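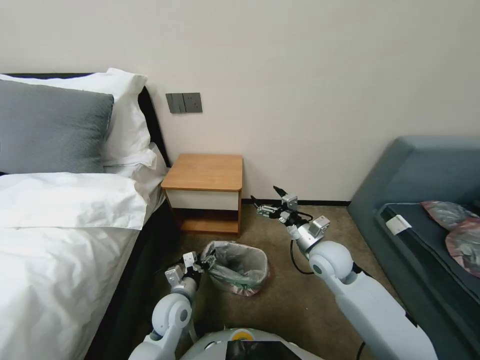
**Figure 1.** Bed, nightstand, wastebasket and sofa in one of the rooms.

### 3.2 Where small trash ends up

Bedrooms surprised us. We had expected kitchens to give the richest material on how people deal with packaging, and the kitchens in Jenstead were good, but the bedrooms turned out to be far more fun to study. In Figure 1 the wastebasket stands on the carpet a short step from the nightstand, lined with a translucent bag folded over the rim, and it seems partly filled with crumpled plastic. Two more crumpled bags lie on the sofa. The nightstand has nothing on its top and nothing on its open shelf.

We call this pattern a *soft stop*: the flat surfaces nearest the bed are clear, a basket is close by, and light packaging still settles on upholstered seating. Mbwambo first proposed the term during coding, and it held up wonderfully well. Across the 1449 room visits in the Skendine set, soft stops were coded more often on sofas and armchairs than on desks, and the difference was larger in rooms where the bed and the sofa shared a corner or a wall.

Why seating? Our eight long interviews point toward hands. People told us they unpack things sitting down, or drop a bag on a cushion while they carry its contents somewhere else. "The sofa is my in-between," said one tenant in Mollel, and we liked that phrase so much that it became a code of its own (see Table 4). Empty bags were also spoken of as things with a future. Many end up as liners, and a folded-over rim like the one in Figure 1 was our coders' favorite clue that a basket gets regular care, although it can't tell us where the liner came from.

Nzioka and Chege coded every room separately and met each Friday to settle differences. Most of these concerned plastic inside baskets, where a crumpled liner and crumpled trash can look much the same. We kept "partly filled" as a single loose level for that reason and did not try to estimate volume.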